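The Width of a Gap

How much space should be left between two parts that are meant to go together? The question comes before glue, screws or finish, and it has an old vocabulary. A clearance fit always leaves space. An interference fit never does, and has to be forced. Between them lies the transition fit, which may go either way depending on which two parts come out of the bin.

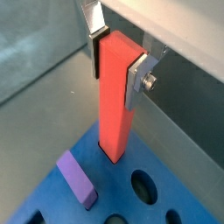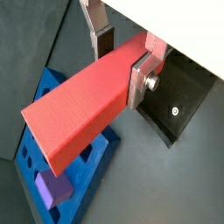
A square bar and a square opening. In the first picture the lower end of the red block sits in the hole; in the second it hangs free above the blue tray.

Round parts get most of the attention in textbooks. A shaft in a bore has one diameter to control, and turning it does not change the fit. Square parts are less forgiving. A square peg has two widths, four corners and an angle of rotation, and an error in any of them uses up clearance meant for the others. A bar 40 millimeters on a side, twisted by one degree, takes up 0.7 millimeters more width than the same bar held straight. A hole cut 0.5 millimeters oversize will refuse it, although both parts would pass inspection.

Valtteri Kokkonen has spent most of his working life on this kind of sum. He is head of tooling at Clerkilier, a maker of knockdown shelving whose uprights drop into square sockets in a base. The company's first drawings gave the sockets a clearance of 0.3 millimeters on each side. The shelves stood firm in the showroom in October and came back as complaints the following summer.

"The drawing was correct at one humidity," Kokkonen says. "We had drawn a winter shelf."

Wood moves across the grain and hardly at all along it. An upright of flat-sawn beech can grow by more than one percent in width between a heated room in January and an open porch in August. On a 40-millimeter post that exceeds the whole allowance. Clerkilier now cuts its sockets with more room and takes up the slack with a tapered shoulder, so that the post is loose for most of its travel and snug only at the end.

Lead-in is the other half of the design. A sharp-edged post meeting a sharp-edged socket has to be lined up to within the clearance itself before it will start. A chamfer of 2 millimeters around the mouth of the socket widens the target by that amount on every side, at the cost of one extra cutter pass. Chamfering the post has the same effect and is usually cheaper, but the bevel is visible until the shelf is assembled, and buyers read it as damage. Clerkilier chamfers the socket.

Plastic has its own problems. Ketsara Thaweesak designs stacking toys and classroom counting rods for Sangkhawat, and her parts are molded. Molten plastic shrinks as it cools, and thick sections shrink more than thin ones. A solid bar tends to sink along the middle of each face and stay full at the corners. Measured with calipers across the ends it is one size, and across the middle it is another. Her drawings call out the corners, since those are what touch the hole first.

Printed prototypes are less predictable again. Material laid down in layers leaves fine ridges, and a ridged surface behaves differently depending on whether it slides along the lines or across them. Thaweesak prints her test holes in a graded strip, each slightly larger than the last, and tries the same bar in all of them. The results are written on the strip with a marker and the strip goes in a drawer. She has 159 of them.

There is also jamming, a matter of proportion as much as size. Anyone who has pushed a deep drawer by one corner knows it. The drawer tilts, touches its runners at two opposite points, and friction at those points rises with the push. Past a certain angle no amount of force will move it. The usual cure is length: the longer the engaged part compared with its width, the smaller the tilt it can take up. A shallow socket does little to hold a tall post upright, and a socket depth of at least one and a half times the post width is the house rule at Clerkilier.

Nithin Warrier, who restores tool chests, takes a narrower view. The drawers he sees were fitted by hand, one to each opening, and numbered on the back so they would not be swapped. A chest with 6 drawers has 6 fits - none of them on a drawing. He rubs the runners with candle wax, slides each drawer home and listens for the air leaving the case. Where he hears a scrape he takes off one shaving and tries it again.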